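The quote from Meteck had been pinned above the kettle since September, and Mwajuma Magesa could have recited it in her sleep. Arm, controller, mounting plate, delivery. Then the line she hated, the one for the tool end, which cost nearly as much as the arm and came with a lead time to make you weep.

"We could go with Fekete," said Khang, reading over her shoulder with his mouth full of toast. "Their arm's cheaper."

"Their arm's cheaper and their spares come by donkey. Look at page 2."

He looked at page 2. He made a face.

She loved this part, and she knew it was odd to love it. Other people at Kosen wanted the day the crate arrived. Mwajuma wanted the weeks before – the spreadsheet with its coloured tabs, the phone calls, the floor plan taped out in the corridor so that everyone had to step over a machine that didn't exist yet! She had already moved it twice. The second time Assunta Orlandini had walked straight through the middle of it carrying a tray of bearings, and Mwajuma had shouted as if she'd seen her go under a bus.

The trouble was Herman Pangaribuan upstairs, who would sign for one arm or for none, and who had written in the margin of her last draft: 700 for cables??

"It's a lot of cable," she told him, when he finally came down at half past 3.

"It's cable, Mwajuma."

"It's cable that bends all day and doesn't snap. Buy the other sort and we'll be buying it again by spring. Come and see, will you? Please. Bring your pen."

He followed her to the bench at the back, where the trial arm was on loan until the end of the month, and she pulled out the stool for him and talked the whole way.
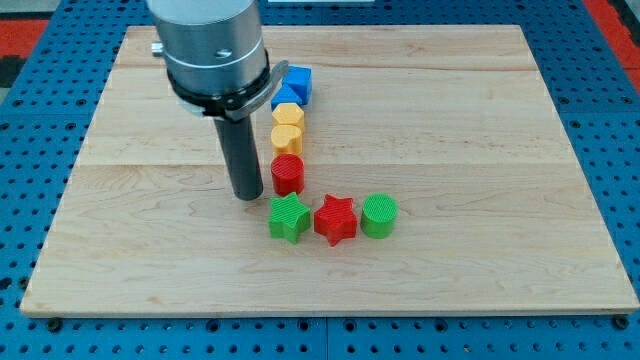

"So you'd want the service plan as well," Herman said eventually. He had sat down, and that was a good sign. He never sat down for things he meant to refuse.

"I'd want the service plan more than I want my own pension. And training for Khang and Assunta, both of them, so we're not stuck when one's on holiday. It's line 138."

"There's a line 138?"

"There's a tab for next year, too!"

He clicked his pen in and out. Then he asked where the corridor tape came into it, and she was already on her feet, fetching the plan.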